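Keeping a Snack Tray on the Counter
By Lucinda Alcantara
Posted 11/28/19 in Kitchen

We have a houseful today, and the part of the kitchen that gets the most use is a plain tray with things to eat on it. I started keeping one out years ago when people kept opening the pantry to look for something between meals. The pantry door stays shut now. These are my notes on which tray to use, what to put on it, how to wash it and what to do with what's left at night.

Picking the tray

Look for a raised rim. It doesn't have to be tall. A low one will stop a rolling candy and hold back crumbs when you carry the tray to the sink. Flat boards look nice in magazines, but every crumb ends up on the floor.

Plastic is fine for everyday use. It's light, it doesn't chip, and kids can carry it. Pick a pale color if you can, so you can see when it needs a wipe. Dark trays hide grease until it has gone sticky.

Measure your shelf before you buy. Mine is a Gromell, and I took it home without measuring and then had to move a row of cereal boxes so it would slide in flat. The Vindus tray my sister uses has handles, which are good for carrying and bad for stacking.

Washing it

Hand wash with warm water and dish soap. Use a soft cloth or the soft side of a sponge. The green pad will scratch plastic, and scratches hold food color.

For a cloudy film, wipe with white vinegar, wait a few minutes, and rinse. For orange stains from chips or sauce, mix baking soda with a little water, rub it in small circles, and rinse well. Old stains may need 30 minutes under the paste.

Fine scuffs don't come out. I have read that toothpaste works. I tried it on a corner and got a dull patch.

Dry the tray standing on its edge. If you lay it flat on a towel the rim traps water and you get a ring.

What goes on the tray

Wrapped candy and chocolates. These are the easiest. Leave them in the wrapper or the pack until someone wants one. Chocolate picks up smells from whatever is next to it, so keep it away from onion crackers, cut oranges and anything with garlic. Keep the tray out of the sun and off the end of the counter by the stove.

Crackers and plain cookies. Put out a small stack and refill it. A full sleeve left open goes soft by evening, especially if there's a pot boiling. Soft crackers can go back in a low oven for a few minutes and will crisp up as they cool.

Nuts. Use a small cup. Loose nuts get into everything, and it's harder to keep them away from a guest with an allergy.

Fruit. Whole fruit only. Clementines and small apples hold up all day. Cut fruit leaks and makes the pastry wet.

Plain rolls and buns. Put these out with a paper napkin underneath. Cover them with a clean dish towel if they'll sit more than an hour.

Buns with filling. Custard and cream need more care than the rest. Put out only what will be eaten soon, and don't leave any of it at room temperature longer than 2 hours. Set a timer if you have company, because you will lose track. If a bun has split, eat that one first. Filling dries at the surface and gets a skin.

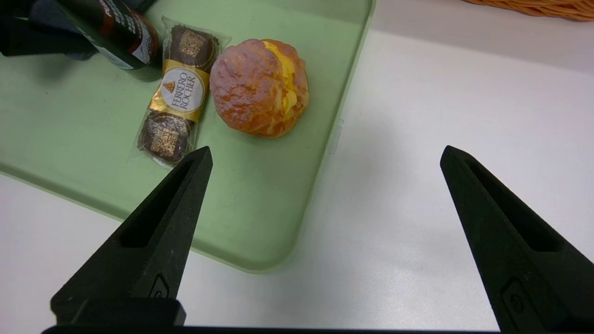 Placing things so they don't get crushed

Start with whatever is softest and give it space on all sides. A filled bun pushed up against a stiff wrapper will leave cream on the wrapper, and then on your fingers, and then on the refrigerator door. A finger's width is enough.

Tall things go at the back or off the tray altogether. Bottles are the usual trouble. Someone reaches over for a cookie and knocks one down. I stand drinks on the counter against the wall, with the cups beside them.

Don't fill the tray to the rim. People need a spot to put their fingers, and you need a place to grip when you move it.

At the end of the night

Go through it in this order:

1. Filled pastry first. Anything that has been out past the time limit goes in the trash. Anything still good goes in a covered container in the refrigerator, in a single layer, and gets eaten the next day.

2. Plain bread goes in a bag with the air pressed out. If you won't eat it by the day after tomorrow, freeze it. Slice it before freezing.

3. Sealed chocolates go back in the pantry. Don't refrigerate them unless your kitchen is very hot. They can get a white bloom, which is harmless but looks old.

4. Crackers go in a tin with a tight lid. I use an old Schumacher cookie tin. Don't put cookies in with them or both will taste the same.

5. Shake the crumbs into the trash, not the sink. Then wash the tray before you go to bed. Dried custard takes a good soak in the morning.

A few questions from readers

Several people wrote in January about lining the tray. Parchment works and so does a paper doily. Wax paper sticks to glaze. I leave mine bare because the liner slides when I carry it.

One reader asked if she could reheat cream buns. I wouldn't. The filling goes thin and the outside turns tough. A plain bun takes 7 or 8 minutes in a low oven, wrapped in foil, and you can spoon cold custard next to it on the plate.

Another wanted to know about ants. Wipe the counter under the tray as well as the tray. Sugar gets under there. I use Fluster spray on the counter and let it dry before the tray goes back, but soapy water does the same job and costs less.

Next week: getting candle wax out of a tablecloth.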